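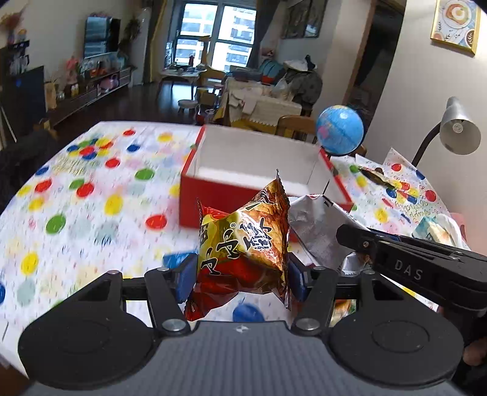
## 3. Clearing the table and filling the box

This section is for the person who prepares the table after a snack break or a small party. Please read all steps before you begin. Set-up of the Grenenden folding table is in section 2, and the cleaning of cloths is in section 5.

**You need:**

- one open box, size 302 (the red one, white inside, is the standard color in the Zusen home set)
- one tablecloth, already spread flat
- a small bag for waste
- a dry cloth

### 3.1 Placing the box

1. Put the box on the tablecloth with the open top facing up. Leave enough free cloth in front of it for sorting.
2. Press lightly on the bottom of the box with your palm. It must stand without rocking.
3. If the cloth has folds under the box, lift the box and pull the cloth smooth. Do not pull the cloth while the box is standing on it.

> **Note:** On a cloth with a pattern of colored dots, small things are easy to overlook. Pass your hand slowly over the whole surface before you say the table is clear.

### 3.2 Sorting the snack bags

1. Take the bags one by one and feel if there is something inside.
2. Hold a full bag in the middle, with the toothed edge upward. Do not squeeze it hard – the seam can open suddenly and the crumbs go everywhere.
3. Lower the bag into the box and let it go only when it touches the bottom or the bag below it.
4. Put foil bags in last. They are light and wrinkle easily, so they should lie on top.
5. Empty wrappers go to the waste bag, also those which are lying on paper or under the edge of something.

> **Caution:** Opened bags must not go in the box. Fold the opening two times, close it with a clip and keep the bag in the kitchen.

Bags with foreign lettering are sorted in the same way as all others. If you cannot read the label and a guest has an allergy, put the bag aside and ask.

### 3.3 Small round things

Small balls and similar toys roll away when a bag beside them is lifted. Take the ball first if you can reach it. If it is between two bags, hold it with one finger and remove the bags after.

1. Put balls in the toy tray, never in the snack box.
2. Check the floor near the table legs.

> **Caution:** Small balls are a danger for children under 3 years. Do not leave them on the table when you go out of the room.

### 3.4 Things which stay on the table

The following items have their own place and are not packed:

- desk globe – lift it by the support and not by the ball, then wipe the support with the dry cloth
- decorated paper – remove wrappers from it and keep it flat
- tissue box – put it near the edge, where guests can reach it

### 3.5 Closing and storing

1. Look in the box once more. Nothing should stand higher than the rim.
2. Put on the lid (part 507, sold separately) and carry the box with both hands.
3. Store it in a dry cupboard, away from the heater. In January, when the heating is strong, choose a lower shelf.

For a replacement box or lid, write to the Sirnport service desk and give order code 2052.

*Text revised 30 July 2020*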